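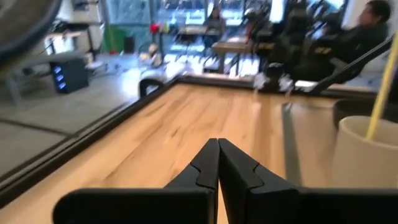 3. Construction and set-up of the bench

3.1 Frame and arms

The bench was assembled in a shared workshop in Ullby by two members of the Skosar group, using hand tools and the workshop's own drill press. A frame of black aluminium extrusion is fixed to the tabletop and carries one arm on each side. Fixing both arms to the same frame was a choice made early on, after a first version with separate clamps lost its calibration whenever the table was leaned on. The mounting plates follow the Dukow pattern, with the bolt holes slotted so that each base can be shifted along its rail before tightening.

Each arm ends in a parallel-jaw gripper. The fingers were redrawn by L. Lazăr in September with a small step in the inner face, intended to give thin handles an edge to sit against. The zero position of each gripper is taken with the jaws closed under light current. It is stored at power-up and checked again after every 200 grasps. If the two readings differ by more than 20 encoder counts, the run is stopped and the finger screws are tightened.

3.2 Cutlery grasps

Cutlery was chosen as the main test load. A fork is narrow and low, and it turns easily about the point of contact if it is held away from its centre of mass. The arm approaches from above, closes at reduced speed and lifts only when the motor current has settled. The second arm is given its own list of waypoints and a keep-out region around the first – the two controllers share a clock but no other state.
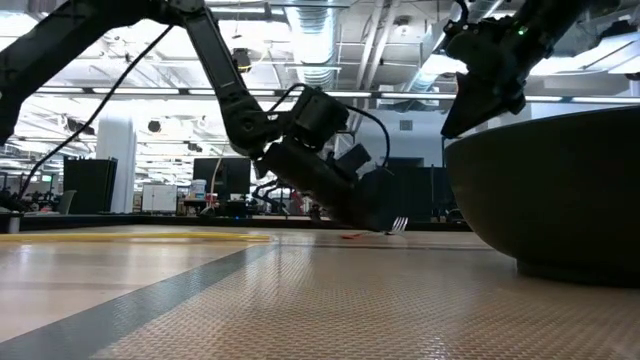 Figure 3. Fork held in the gripper of one arm, with the second arm at the rim of the bowl.

Cable routing took more time than any other part of the build. The wrist cables need enough slack for the full range of the last joint, yet a long loop can catch on a bowl or on the opposite arm. We settled on loose loops at the wrist and tied bundles along the lower links. A stiffer sleeve was tried and removed, as it pulled the wrist off its commanded angle when the arm was stretched out.

3.3 Layout of objects

Objects are set out by hand between the two arms before each run. No fixtures or printed markers are used. The bowl, the fork and a paper cup are moved and turned freely, and a baking mat may be added to change the surface under the objects.
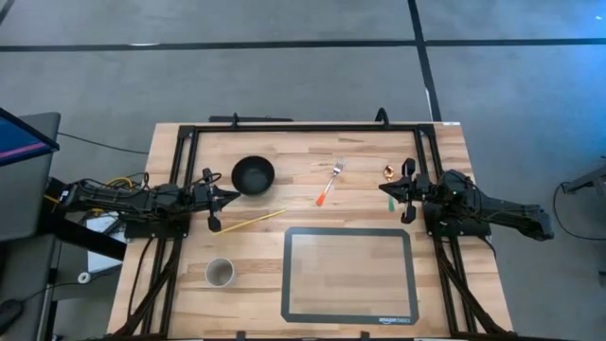

Positions are not measured. The operator is asked only to keep every object within reach of at least one gripper and to vary the angle of the fork between runs. L. Kaczmarczyk prepared the written instructions and carried out the first 20 layouts, after which the wording on reach was made stricter. The full set comprises 2000 layouts, of which 200 were held back for the tests in the next section.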